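2024年8月　備品メモ(アーム導入の件)

週明けの打ち合わせ前に、扉開けタスク用アームの購入計画を一度まとめておく。見積の原本は共有フォルダの「調達」に入れた。数字が食い違ったら原本を優先。

## 前回からの変更

Panganiban(商社)経由で、Vollcombeのアーム本体の見積が出てきた。税抜2,690千円。コントローラと非常停止ボックス、標準ケーブルを含む。架台、グリッパ、据付は別。前回の概算見積には据付が入っていたので、金額だけ並べると安くなったように見えるが、中身が違う。据付を外したのはこちらの希望で、床のアンカーを打つかどうかがまだ決まっていないため。

グリッパはBotowの二指平行型で251千円。指先は標準品のまま。アーム側の手首フランジにそのまま付くかは図面待ち。付かない場合はアダプタ板を内製する。工作室のフライスが空いていれば一日で削れる寸法だと思う。材料は在庫のアルミ板で足りる。

本体とグリッパを足すと2,941千円(税抜)。今期の備品枠にはこの二つまでなら収まる。架台を外注すると超えるので、架台は消耗品費でアルミフレームを買って自分たちで組む案を本命にする。経理には、フレームと本体を別々に申請してよいか確認済み。使用目的が一体の設備とみなされると合算になる可能性があるとのことで、申請書の書き方は事前に見てもらう。

## 到達範囲の検討

カタログではリーチは最大900 mm。手首から先をどう数えるかがメーカーによって違うので、図面の基準点を確認した。Vollcombeの値は手首フランジ中心までで、グリッパの長さは入っていない。指先まで含めればもう少し届くが、扉を引くときは肘を伸ばしきった姿勢を使いたくない。伸びきったところから引き始めると、特異姿勢の近くで関節速度が跳ねる。

扉開けで困るのは最初のつかみよりも途中から先の軌道のほうだ。取っ手は蝶番を中心に円弧を描いて動くので、手先はそれに沿って動きながら向きも変える必要がある。架台の位置を取っ手の正面に置くと、つかむのは楽だが、開いた扉がアームの側に回り込んできて前腕と干渉しやすい。蝶番と反対の側に少しずらして置くと干渉は減る。その代わり、開ききったあたりで手首の回転が足りなくなる。

この兼ね合いを購入前に見たいので、Vemance(社内のシミュレーション環境。先期に作ったもの)で架台位置を振っている。アームのモデルはメーカー配布のものを変換して使った。キャビネットは手持ちのモデル集から、縦長の扉で細い取っ手が付いたものを選んだ。実機で使う予定の棚と寸法は一致していない。寸法を合わせるのは棚の機種が決まってからにする。

条件は、架台の前後位置と左右位置、設置高さ、扉の目標開度。蝶番の摩擦はとりあえず固定値。把持点は取っ手の中央に固定し、指の向きだけ変えられるようにした。

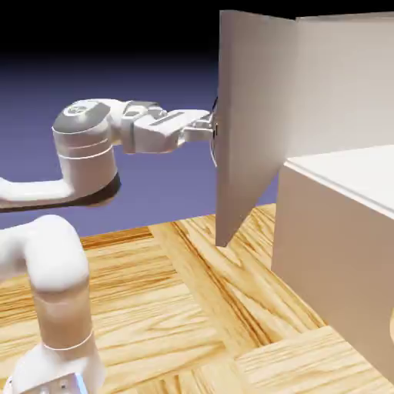

左右位置は思ったより効く。前後をいくら調整しても、左右が悪いと途中で関節の可動範囲に当たる。逆に左右が合っていれば、前後は多少ずれても軌道の引き直しで吸収できる。架台を自作するなら、前後は固定、左右だけスライドできる構造で十分かもしれない。フレームの部品代もそのほうが安い。

これまでに流した条件は62通り。設置高さを上げた組は、下のほうの取っ手に届かせると肘が下がりすぎる傾向があった。低い組では逆に、扉の上側に取っ手がある棚で手首が窮屈になる。どちらか一方に寄せるより、天板の高さを段階的に変えられるようにしておくのが無難だが、高さ調整の機構は剛性が落ちる。脚を二種類用意して差し替える案もある。差し替えに二人必要になるのは面倒。

成功・失敗の判定はまだ信用しないこと。指が取っ手から滑っても、扉が慣性で目標開度まで行くと成功扱いになる不具合が残っている。判定に接触の有無を加えるまでは、集計した成功率を申請書に載せない。架台位置の可否は今のところ関節の余裕と干渉だけで見ている。

## グリッパについて

Botowの標準の指は平らな面で挟む形なので、細くて曲がった取っ手だと接触が線に近くなる。シミュレーションでは摩擦係数を高めに置けば持ててしまうので、ここは実物で試さないと分からない。ゴムを貼る、V溝の指を作る、の二案。V溝は取っ手の向きが決まっていれば強いが、手先の向きが円弧の途中で変わるとき、溝の角が取っ手に乗り上げそうで気になる。

最初はゴム貼りで始める。シート材は前の装置の余りがある。指の追加購入は申請に入れない。

把持力は足りていると見ているが、扉にマグネットキャッチが付いた棚だと開け始めの引張りが大きい。手元のばねばかりで、候補の棚の開け始めの力を測っておく。これは誰でもできるので、手の空いた人が記録して表に足してほしい。測り方は、取っ手の中央にひもをかけて扉面に垂直に引く。蝶番側から測ったものと混ざらないように、引いた位置も書くこと。

力覚センサは今回は見送り。手首に挟むと値段もさることながら手先が長くなり、上の干渉の話が悪化する。関節トルクの推定値をコントローラから読めるとPanganibanの担当から回答があったが、周期とノイズの程度が書かれていない。デモ機で生の値を取らせてもらう。取れなければ次期の申請で再検討。

## 設置場所と電気

候補は奥の作業台の横と、旧組立スペースの二か所。作業台の横は電源が近いが、棚の扉を開けたときに通路にかかる。旧組立スペースは広さに余裕がある一方、コンセントが部屋の反対側にしかない。床を這わせるのは避けたいので、天井からのリールか配線ダクトの追加になる。設備係に簡単な見積を頼んだ。返事待ち。

床は旧組立スペースのほうが平らではない。棚の水平が出ていないと扉が勝手に閉まる(または開く)ので、扉のタスクでは見過ごせない。水準器を当てて、アジャスタの調整範囲に収まるかを先に見る。アンカーは今のところ打たない方向。架台の下段におもりを積んで、デモ機で動かして揺れを見てから決める。

安全柵については、速度制限をかけた協働運転なら不要という説明を受けたが、こちらのリスクアセスメントが終わるまでは柵ありで計画する。パネルは以前の装置から外したものが倉庫に残っている。枚数と扉スイッチの動作を確認すること。使えなければ費用が増えるので、これは早めに。

## 納期

本体は受注後の手配で、見積書には納期「別途協議」とだけある。口頭では期末に間に合うと聞いているものの、書面で出してもらわないと検収の予定が組めない。グリッパは国内在庫あり。先に届いても本体がないと検収できないため、発注は同じ日にそろえる。

見積の有効期限は今月末。延長できるかも併せて問い合わせた。延びない場合は、図面確認だけ済ませて本体の申請を先に回し、架台の詳細は後追いにする。

## 他社機との比較

相見積が必要な金額なので、同じクラスをもう一社から取る。条件をそろえる項目は次のとおり。

- リーチの基準点(フランジ中心までの値で統一)
- 手首フランジの規格と可搬質量
- コントローラの外部指令の周期、トルク推定値の読み出し可否
- 保証の起算日(出荷日か検収日か)
- 修理時の代替機の有無と送料の負担

前の装置では保証の起算日を見落として、検収前の期間が丸ごと消えた。Vollcombeの見積にも起算日の記載がないので、問い合わせに追加した。

年間の保守契約は入らない予定。故障時は都度修理で、次期以降の予算に修理費の枠だけ取っておく。金額の根拠が必要と言われたら、主要部品の交換単価表をもらって付ける。

## やること

- [ ] フランジ図面の入手、Botow側の取付穴と照合
- [x] 備品と消耗品の区分を経理に確認
- [ ] 申請書の下書きを経理に見てもらう
- [ ] 成功判定に接触条件を追加し、流し直し
- [ ] 扉の開け始めの力の測定(候補の棚すべて)
- [ ] 旧組立スペースの床の水平確認
- [ ] 柵パネルの枚数と扉スイッチの確認
- [ ] 納期と保証起算日を書面で回答してもらう
- [ ] デモ機の借用日程。借りられるならグリッパも同時に

架台の図面は左右スライド案で描き始める。脚の高さは流し直しの結果が出るまで寸法を入れず、空欄のままにしておく。

追記:デモ機は搬入時に輸送用の木枠ごと来るとのこと。エレベータに載るか、扉の開口幅を測ってから日程を返事する。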